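Introducing a speaker - notes for the Masham evening

Start without the card if I can. Say hello, say I've done 7 of these introductions now and got the guest's name wrong in 2 of them. Wait for the laugh (there may not be one).

Tonight is about the short biography, the bit on the back of the book or the programme. I love them. I read them before the book!
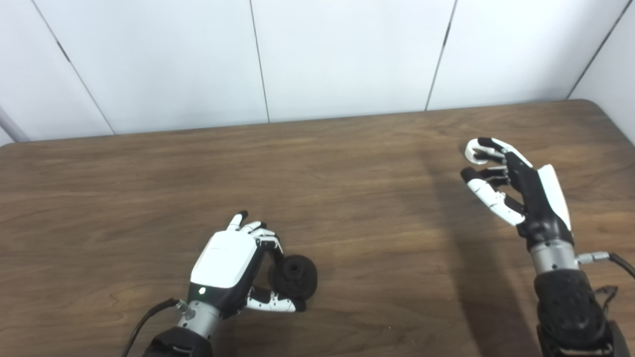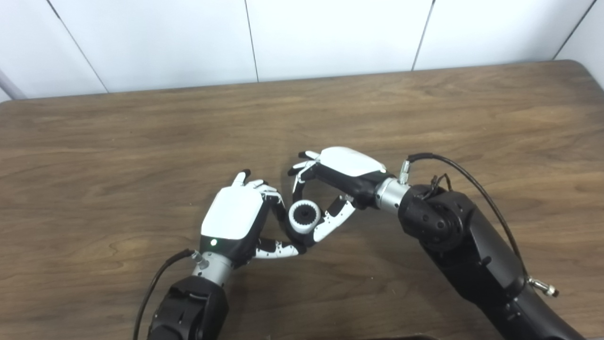
Fiona Dalgleish wrote to me in April that she skips every one, as they all begin with a birth and a degree and she's asleep by the first award. Fair point - read that out, then ask for hands up.

Next, the Gillespie Cruickshank story. His own notes ran to 4,000 words and the publisher wanted a paragraph. I cut it to 3,000 and felt terribly pleased with myself. Lewis Cruickshank rang and said start with the ferry job. So we did, and the degree went in the last line.

Read the paragraph aloud. SLOWLY. Spell Skellow for the people at the back, they always ask.

Then prizes. Put in the ones you'd mention to a neighbour and leave the rest for the form. Declan Horgan disagrees and will probably say so, let him, he's good value.

If time: the Danai Moschos version, written as a letter to her aunt. If no time, straight to questions.

Water. Thank Paterson for the chairs.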